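Planning the Second Workstation: Notes on a Budget 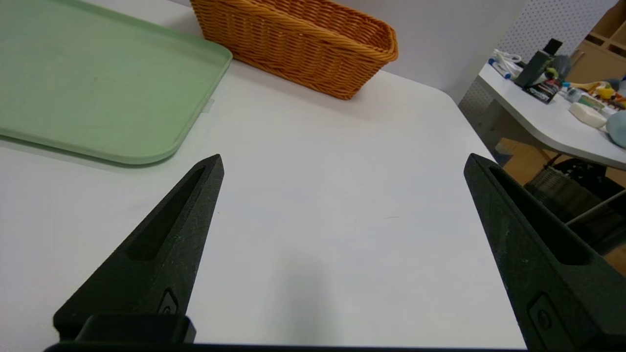 Issue 2

The proposal for a second manipulation station was submitted to the Cadwaladr workshop fund in January, and several readers have asked how the figures were reached. I set them out below, with some remarks on what I would change.

The arm itself was the simplest item. Badar and Skomus both supplied written quotations, and the two were close enough that delivery terms decided the matter in favor of Skomus. The quotation covers the arm, the controller and one gripper body. It does not cover fingers, which we budget separately as a consumable. A printed pair costs us $2 in filament, and the plan allows for up to 100 pairs over the life of the station. That may appear generous. Finger shapes change with nearly every new task, however, and I would prefer to return money than to ask for more.

Furniture required longer discussion. The present table is white and matte, with rounded corners, and we intend to order the same pattern again – a change of surface between stations would make results harder to compare. Pulness offers a suitable model at $178, delivery included. Pegboard for the wall behind it was left out of the first draft and has now been added.

A further $200 is reserved for objects. Trays, woven baskets, soap, small toys and similar household goods are inexpensive one at a time, and for that reason they tend to be bought from petty cash and never recorded. I have asked that they appear as a line of their own, together with storage bins to keep under the tables.

Two matters remain open. The fund has not confirmed whether spare cables count as equipment or as supplies, and the Skomus service agreement is priced by the year, while our grant is paid in a single sum. I have requested a revised quotation on the second point and will post the amended table when it arrives.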